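The Fourth Caddy

The fault came at the same point each time. The arm went down for the drive, closed on the blue caddy, began to lift, and stopped. Then the screen said 3249 and the brake clicked on, and she had to walk round the bench and let it all go again by hand.

She had been at Broltari since September. Before that she had mended the same computers with a screwdriver in a shop under a railway arch, and she could have a drive out of one of these cases in less time than it took the arm to find the handle. She didn't say so. The job was to get the arm to strip 200 old towers for a hospital supplier called Clinel, who wanted every drive taken out and accounted for before the metal went to scrap. The contract began in the new year.

The manual gave 3249 one line. Unexpected load at tool. It advised the reader to remove the load.

"It's the caddy sticking," said the man who had written the program. He was on the phone from the other site at Engström, and she could hear a kettle. "Raise the limit."

"By how much?"

"Try a bit. See if it goes through."

She raised the limit. The arm went down, closed and pulled, and the whole tower slid the width of a thumb along the rails before it stopped. Something in the case creaked. She let go of the enabling switch and stood there with her heart going.

She wrote it in the book, because the book was the one thing they had been strict about on her first day. Wednesday, December 17, 2025. Limit raised on instruction. Case moved. Limit put back. She underlined the last part.

After lunch a second technician came over from the packing side to help. They agreed the rules out loud before starting. One of them would hold the switch and the other would look, and whoever was looking could say stop without giving a reason. They ran it at the slowest speed it had.

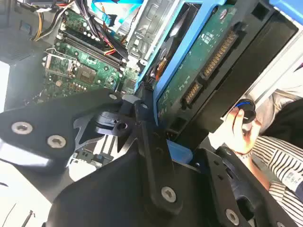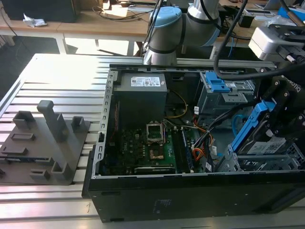 Drive number four, in the gripper.

"Stop," said the technician.

She stopped it. Neither of them spoke for a moment. The technician had bent down until his cheek was nearly on the bench and was looking along the underside of the caddy with a torch.

"Bring it back a hair. There. It's got hold of the catch as well."

She came round to see. One finger had closed on the caddy where it was meant to, and the other had gone a little deep and was pressing the spring catch against the bay. The harder the arm pulled, the harder it held the catch shut. Every extra bit of force they gave it would have gone into the metal, or into the case, or in the end into whoever was leaning over it with a torch.

She thought about the morning, when she had been alone with the limit up and her free hand resting on the edge of the tower. She hadn't written that in the book. She went and got the book and wrote it in.

The fix was dull. They moved the closing point back by 14 millimetres and told the arm to check its own width before it lifted. If the width was wrong, it was to open and wait for a person. The technician did the typing, as he was quicker, and she read each number back to him.

The next run went through. So did the one after. They did 23 in all before the light went, with the same tower and the same caddy, putting it back by hand every time. On the ninth the width was wrong and the arm opened and waited, and she found a cable tie end caught in the pad.

The man at Engström rang at five to ask how far she had raised the limit.

"I put it back," she said.

"But did it help?"

"No. It was gripping the catch."

He was quiet, and then he asked her to send him the page. She took a picture of it with her phone, both entries, and sent that. He wrote back that he would take the limit out of the menu so it needed two people to change it, and that the same program was running on the line at Buvum, so he had better ring them now.

She asked how long it had been running there.

He didn't answer that one. She waited a while, then switched the arm off at the wall, hung the key on its hook and went to find her coat. The technician was already by the door with his bike lights on. On the bus she looked at the phone again, and there was still only the picture of the page, with her own underlining, slightly out of focus.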